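Startseite Vorhaben Berichte Kontakt

Zwischenbericht zum Vorhaben Brarkau
Vergleich zweier Hände und zweier Steuerungen für Ablageaufgaben im Büro
Lesezeit: 6 Minuten

Stand der Arbeiten

Der Bericht schließt an die Fassung vom Januar an und ist wie vereinbart für die Förderstelle und die Bereichsleitung gedacht. Vorweg die Kurzfassung: Wir können inzwischen sauber vergleichen, aber was dabei herauskommt, rechtfertigt die Erwartungen aus dem Antrag bisher nicht. Ich rate davon ab, jetzt schon eine der beiden Hände für die zweite Projektphase festzulegen.

Zur Erinnerung die Paarungen. Hand A ist die Ausführung mit offenen Gelenken, intern Patwary genannt. Hand B, Clorevance, hat mehr Sensorik in den Fingern und kostet uns entsprechend mehr Zeit beim Kalibrieren. Beide laufen wahlweise mit der alten Positionsregelung oder mit dem neuen Regler von Grostley, der die Kraft an den Fingern begrenzen soll. Das ergibt vier Kombinationen, von denen drei bis zum Ende des Berichtszeitraums gemessen wurden. Die vierte, Clorevance mit alter Regelung, fehlt noch. Der Grund ist banal: Ein Kabelsatz kam zu spät und passte dann nicht.

Gemessen haben wir insgesamt 175 Durchläufe. Im Antrag standen 800. Diese Zahl war schon beim Schreiben zu hoch gegriffen, und ich möchte sie hiermit offiziell zurücknehmen. Ein Durchlauf dauert mit Rückstellen, Protokoll und Kontrolle der Kameras deutlich länger als die Greifbewegung selbst, und genau diesen Anteil hatte die Planung weggelassen.

Die Nahkamera am Handgelenk ist seit dem letzten Bericht fest im Aufbau. Sie liefert, was die Kopfkamera nicht kann, nämlich den Abstand der Fingerkuppen zur Tischkante. Dafür schiebt sich bei manchen Stellungen ein Armsegment davor, und im Nahbereich ist vieles unscharf. Für die Auswertung der äußeren Finger ist das ärgerlich. Wer sich von einer zusätzlichen Kamera automatisch bessere Daten verspricht, sollte sich ein paar dieser Aufnahmen ansehen. 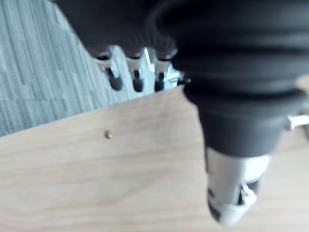 Aufgabe 1: Ordner greifen und einstellen

Die Aufgabe klingt harmlos. Ein Ordner liegt auf dem Schrank, soll am Rücken gefasst, angehoben und in das Fach darunter gelegt werden. Als Erfolg zählt nur, wenn er ohne Eingriff von außen im Fach liegt und nicht über die Vorderkante ragt. In früheren Berichten wurde auch »teilweise eingestellt« als Erfolg geführt. Das habe ich gestrichen, die alten Werte sind damit nicht mehr vergleichbar.

Nach dieser strengeren Zählung bleiben 41 erfolgreiche Durchläufe. Die Verteilung auf die drei Kombinationen steht in der Tabelle im Anhang; ich warne davor, aus den Unterschieden viel abzulesen. Patwary mit dem neuen Regler liegt vorn, doch diese Kombination wurde auch zuletzt gemessen, als die Startpositionen schon besser eingerichtet waren. Ein Lerneffekt beim Team lässt sich vom Effekt des Reglers derzeit nicht trennen. Für die nächste Messreihe wird die Reihenfolge deshalb ausgelost.

Die häufigste Fehlerart ist bei allen Kombinationen dieselbe. Die Finger kommen richtig über dem Ordner an, der Daumen findet aber keinen Gegenhalt, und der Ordner wird verschoben, statt angehoben zu werden. Eine andere Hand ändert daran wenig. Steht der Rücken über die Schrankkante hinaus, wie in der Aufnahme der Kopfkamera, hat der Daumen theoretisch Platz von unten. Ob die Regelung diesen Platz auch nutzt, ist die eigentliche Frage, und sie war im Antrag gar nicht gestellt.
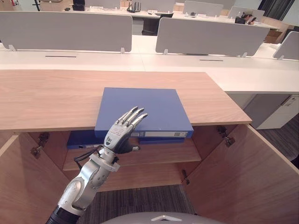
Duyên Phí sieht das weniger streng und hat darum gebeten, die Gegenposition in den Bericht aufzunehmen: Die Fehler beim Daumen seien über die Startstellung der Hand zu beheben, dafür brauche es keine neue Fragestellung, und der Kraftregler habe in der letzten Woche des Berichtszeitraums spürbar ruhiger gearbeitet als zuvor. Außerdem sei es unfair, einer Hand anzulasten, was die Armplanung verursache.

Beim letzten Punkt stimme ich zu. Beim ersten nicht ganz – eine Startstellung, die für einen bestimmten Ordner an einer bestimmten Stelle passt, beweist noch nichts über den nächsten. Wir haben vereinbart, die Startstellung in 30 zusätzlichen Durchläufen systematisch zu verändern und danach neu zu entscheiden.

Aufgabe 2: Arbeiten unter und über der Tischplatte

Im zweiten Teil geht es um die Reichweite. Ein Arm bleibt unten neben dem Bein, der andere greift über die Plattenkante nach oben. Auf dem Papier ist das eine Frage der Gelenkwinkel. In der Praxis bestimmen die Kabel, was geht. Die Bündel laufen außen am Unterarm entlang und bilden Schlaufen, die an einer Kante hängen bleiben können. Die Planungssoftware kennt diese Schlaufen nicht. Sie meldet Stellungen als frei, die wir von Hand sperren mussten.

Hinzu kommt, dass die Kopfkamera beim Blick nach unten zwar Füße, Boden und die untere Hand erfasst, von der oberen Hand aber wenig Brauchbares zeigt. Die Regelung arbeitet dort weitgehend nach Gelenkstellung.

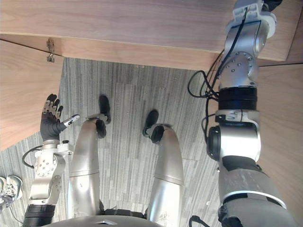
Belastbare Erfolgsquoten gibt es für diese Aufgabe noch nicht, und ich werde auch keine vorläufigen nennen. Der Vergleich der beiden Regler ist hier erst sinnvoll, wenn die Kabelführung geändert ist. Ein Entwurf mit engerer Führung am Ellbogen liegt vor, bestellt ist noch nichts.

Mittel und Bitte um Entscheidung

Die Sachmittel reichen für den Kabelumbau und einen Satz Ersatzfinger. Für eine dritte Hand, wie sie in der letzten Besprechung ins Gespräch gebracht wurde, reichen sie nicht, und ich halte die Anschaffung auch fachlich für verfrüht. Zwei Hände, deren Unterschied wir nicht erklären können, werden durch eine dritte nicht verständlicher.

Entschieden werden müsste, ob das Ziel von 800 Durchläufen förmlich geändert wird und ob die ausgeloste Messreihe Vorrang vor der fehlenden vierten Kombination bekommt. Ich bin für beides. Rückmeldungen bitte bis Freitag, der Umbau bindet den Messplatz sonst ohne abgestimmten Plan.

Weitere Berichte
Brarkau: Bericht zum Aufbau des Messplatzes
Kraftregler von Grostley: Notizen zur Inbetriebnahme
Patwary und Clorevance: Kalibrierung der Finger
Zählweise bei Greifversuchen, überarbeitete Fassung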